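地方の小さな映画祭はなぜ「特別上映」の順番で印象が変わるのか
映像文化演習 期末プロジェクト報告書

1. はじめに

映画祭のプログラム表を眺めるのが好きです。どの作品が初日の夜に来て、どれが平日の昼に回されているのか。開幕作と閉幕作のあいだにどんな流れがあるのか。演習で「映画祭を一つ選んで調べる」という課題が出たとき、迷わずStonau映画祭を選びました。高校生のときに初めて一人で行った映画祭で、そのときに観た短編がいまだに頭から離れないからです。

Stonau映画祭は毎年3月に開かれる小規模な映画祭で、会場はスクリーンが2つの映画館「Andow座」だけです。今回の上映作品は長編と短編を合わせて148本、公式発表による総入場者数は3,243人でした。大都市の映画祭と比べればかわいらしい規模ですが、通ってみると、その小ささがとても面白い研究材料になることがわかりました。

本報告では、上映の並べ方が観客の感想にどう影響するかを、会場での観察、観客への聞き取り、上映後に書かれた感想カードの読み込みの三つから考えます。

2. 調べ方

まず、公式パンフレットの時間割をすべて表計算ソフトに打ち込みました。作品名、上映時刻、スクリーン、上映時間、トークの有無、直前と直後の作品。単純作業ですが、打ち込んでいるうちに編成担当の人の考えが透けて見えてくるようで、ここがいちばん楽しかったかもしれません(班のほかのメンバーには不思議がられました)。

次に、ロビーで聞き取りをしました。質問は二つだけです。「いま観た作品をひとことで言うと?」と「その前に何か観ましたか?」。長いアンケートにすると次の上映に間に合わない人が出るので、立ち話で終わる長さにこだわりました。録音はせず、その場でメモを取り、夜のうちに清書しています。

感想カードについては、Andow座がロビーの壁に貼り出していたものを、許可をもらって書き写しました。名前が書かれている場合は写していません。

3. 観察でわかったこと

3.1 開幕作『Hodžić』の強さ

今回の開幕作は『Hodžić』という長編でした。国境近くの町で古い映写機を直し続ける一家の話で、題名は一家の姓です。前半は台詞がとても少なく、部品を磨く音と、隣の部屋から漏れるラジオの声だけで進みます。正直なところ、開幕作としてはかなり渋い選択だと思っていました。

ところが会場の空気がすばらしかった!初日の夜に集まる観客は「これから始まるぞ」という気持ちで座っているので、静かな場面でも集中が切れません。終盤、直った映写機が壁に光を投げる場面では、客席のあちこちから息をのむ音が聞こえました。

同じ作品が後日の午前にもう一度上映されたので、こちらも観ました。作品はまったく同じなのに、感想の言葉がずいぶん違います。初日の聞き取りでは「祈り」「手の映画」「始まりの映画」といった言葉が出たのに対し、午前の回では「のんびりした」「音がいい」「お父さんの背中」など、もっと生活に近い言葉が多く聞かれました。

3.2 直前に観た作品の影

二つ目の発見は、直前の作品が次の作品の感想に入り込むことです。たとえば『Tevix』は、倉庫で夜勤をする若者たちを描いたテンポの速いSFコメディですが、『Hodžić』の午前の回のあとに続けて観た人からは「さみしい」「機械がかわいそう」という感想が出ました。一方、『Tevix』だけを観に来た人はほぼ笑いの話しかしません。「休憩の場面が最高」「上司の歩き方がずるい」という具合です。 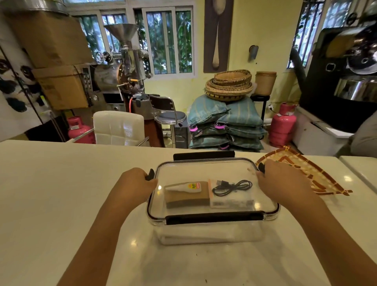 この差は、私たちが予想していたよりもはっきりしていました。『Hodžić』では機械が家族の一員のように扱われるので、その目のまま『Tevix』の倉庫を見ると、壊れて運び出されていく搬送機が急に他人に思えなくなるのでしょう。私自身、続けて観た側の一人で、みんなが笑っている場面で少し泣きそうになりました。

3.3 短編集の中の順番

短編は数本ずつまとめて上映されます。感想カードを読むと、最初と最後の作品に触れたものが目立ち、真ん中の作品はどうしても名前が出にくい傾向がありました。ただ例外もあります。家族ドラマが続いたあとに置かれた、人が一人も出てこない港の記録映画です。「急に風が吹いた感じ」と書いたカードがあって、これはとてもいい表現だと思いました。前後と質感が違うだけで、真ん中でもちゃんと記憶に残るのです。

4. 考察

映画の感想は、作品と観客だけで決まるものだと思われがちです。私も調査前はそう思っていました。けれども今回の観察では、時間帯、前後の作品、ロビーで耳に入るほかの人の会話まで、いろいろなものが混ざり合って一つの感想になっていました。

とくに小さな映画祭では、この混ざり方が濃くなります。スクリーンが2つしかないので、朝から通う人たちはほとんど同じ順番で作品を観ます。ロビーも狭く、前の回の人と次の回の人がすれ違います。「さっきのどうだった?」という会話が毎回生まれていて、同じ順番で観た人どうしに共通の話題ができていくのを何度も見ました。

編成を組む人は、この流れをかなり意識しているはずです。時間割の表を色分けしてみると、重い題材の長編のあとには、必ずといっていいほど短い作品か長めの休憩が置かれていました。『Hodžić』の午前の回から『Tevix』へという並びも、偶然とは思えません。どちらも機械と働く人の話で、片方は静か、片方はにぎやか。二本で一つのプログラムとして観ると、本当に豊かな組み合わせです。

5. うまくいかなかったこと

聞き取りの相手が、上映後すぐに帰らずロビーに残る人に偏りました。残る人はもともと話すのが好きで、作品も気に入っている可能性が高いと思います。途中で席を立った人の声はまったく集められていません。

また、感想カードの分類では班の中で意見が割れました。「静かでよかった」を肯定的な感想とするか、雰囲気についての記述とするか。最終的には両方に印をつけることにしましたが、最初に基準を決めておけば、書き写し直しの時間を減らせたはずです。

もう一つ、閉幕作の夜はロビーが混みすぎて、ほとんどメモが取れませんでした。開幕と閉幕を比べる章を立てるつもりだったので、とても悔しいです。次にやるなら、閉幕の夜は聞き取りをあきらめて、感想カードの回収に人手を集中させます。

6. これから

次の映画祭では、同じ作品を違う順番で観てもらう小さな実験をしてみたいと考えています。Andow座の2つのスクリーンで同じ二本を逆の順番に上映できれば、3.2で見た影響をもっときちんと確かめられます。映画祭の本番では難しくても、閉館日の自主上映会という形なら相談できるかもしれません。

それから、『Hodžić』をもう一度観たいです。今度は夕方の回で、何も観ていない状態で。初日の夜とも午前とも違う言葉が自分の中から出てくるのか、いまから楽しみにしています。

付記
時間割の入力データと聞き取りメモの清書は、演習室の共有棚のファイルに綴じてあります。感想カードの書き写しは、Andow座との約束により演習内での閲覧に限ります。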